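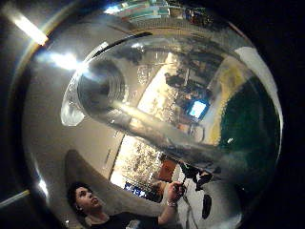 Warport Glassware Handling Set

README, June 2024

This set comes out of the wash and sorting room at Amo, where 16 of us clean, check and put away glass for the labs upstairs. Hand-held gripper tools came into the room this spring, and we have been recording ordinary shifts with them ever since. We think the results are pretty exciting, and we want other workplaces to have them!

What is in it

300 recordings of people picking up, turning, nesting and setting down clear glass: bowls, beakers, cylinders, jars. Each recording has the video from the gripper, the finger opening over time, and a short note typed by the person who did the work. The notes are uneven. Ese Usman writes a paragraph every time and Bongani Shezi writes "fine". We left them as they were.

Folders

recordings – one folder per take
notes – plain text, same name as the take
retired – 27 takes with a bad clock, kept for anyone who wants to fix them
tools – the scripts for reading everything

Why glass

Clear glass is hard for a camera. It bends what is behind it and throws back every ceiling light, so a vision model may take a reflection for an object or miss a rim completely. A person holding the tool can still do the job by feel, and the recordings keep that skill next to the confusing video. Please don't filter out the glare. It is the best part of the set.

What it changed for us

The plan is for the Astent arm to take over the racks of identical beakers in August. Those are the jobs that hurt people's wrists. Odd shapes, nested pieces and anything with a chip stay with us, and so does the final check. Modupe Olaniyan moved from the sink line to reviewing takes and now trains the rest of us on it, with a pay grade to match.

It has not all been smooth. Recording slows you down, and the first few weeks left a backlog. We agreed on 3 rules with management before going on: no take is used to rate anyone's speed, you can stop recording whenever you like, and you can ask for a take to be pulled.

People in the recordings

Faces and hands show up, both directly and reflected in the glass. Everyone who appears has signed a release. Do not use the set to identify anyone.

Known gaps

Almost no colored glass. One room, one set of lights. Left-handed takes are all by Jordan Ackroyd.

Contact

Chibuzor Osagie looks after the set. Send bad files, questions and anything you build with it – we would love to see it running on someone else's bench.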